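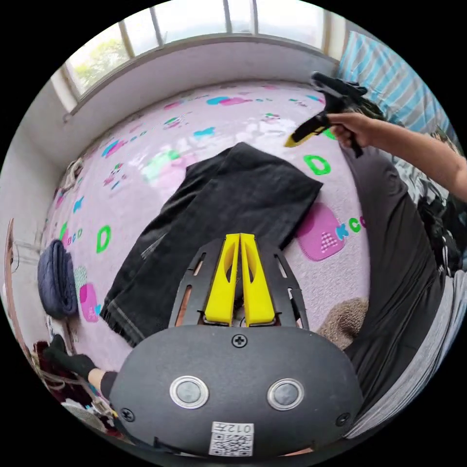
Item 1. Folding build: where it stands

Minutes of the Drornthorpe shared workshop, March meeting, 7 pm start. Minutes of the last meeting were taken as read, with one correction: the folding build was "discussed", and the word "approved" should not have been there.

The build lead gave the update. The Tindidon handsets now close evenly, and the yellow fingers have stopped slipping off their mounts since the change of screws. Denim is the fabric at present. Work is being done on the floor, on the pink alphabet mat, in a member's front room by the window. The lead is happy with progress.

Several members were less happy. The point was put that a person holding a gripper and folding a pair of jeans is still a person folding a pair of jeans, only slower. The lead replied that the handsets record how the hand moves, and the arm is meant to learn from that later. Asked when later is, the lead said after 1,000 recorded folds. Asked how many are done, the lead said 23, of which 21 are usable.

The secretary asked what was wrong with the other two. One had no fold in it. The other had the two grippers swapped, left for right, and this was noticed only when the file was opened. Left and right labels are to be checked before each session from now on.

Item 2. The mat

It was asked whether a mat covered in bright letters is a sensible surface for this. One member holds that the arm will learn to fold jeans on top of a green D and nowhere else. The lead thinks a busy background is good for it. Neither could point to anything we have measured ourselves. There is also glare off the mat from the window, and the member who raised it wants the blind question settled before another hour goes into recording.

Agreed: ten folds to be done on the plain grey bench top at the workshop, same fabric, for comparison. Results to the next meeting, including if they are poor.

Item 3. The arm

The Aasen arm is still in its crate. The shoulder joint arrived with the wrong connector and the supplier has offered a credit, not a part. The meeting was reminded that we were told in the original proposal the arm would be moving by now. The lead said the proposal was optimistic. This was not disputed.

A motion to put the second half of the parts money on hold until the arm lifts anything at all was moved and seconded. Carried, with the lead voting against.

Item 4. Gripper housings

Reprints of the black housing take most of a night on the Keltano printer and tie it up for everyone else. The finger with the oval hole is quicker. Housings are to be printed only on nights when the sheet is blank - the sheet is on the printer lid, same as always, and a message in the chat is not a booking.

Spare screws are in the labelled jar. They are the short black ones. Please stop using the long ones, they go through into the board.

Item 5. Other business

The compressor is leaking again. Quote to be sought.

A request for a second workbench light was left over, as the member who asked for it had gone home.

Someone asked whether the folding build could be tried on towels, on the grounds that a towel has four corners and no legs. The lead will think about it. The secretary would like it recorded that this was also suggested at the start.

Meeting closed 8.40 pm. Next meeting at the workshop, same time, bring your own chair if you want one with a back.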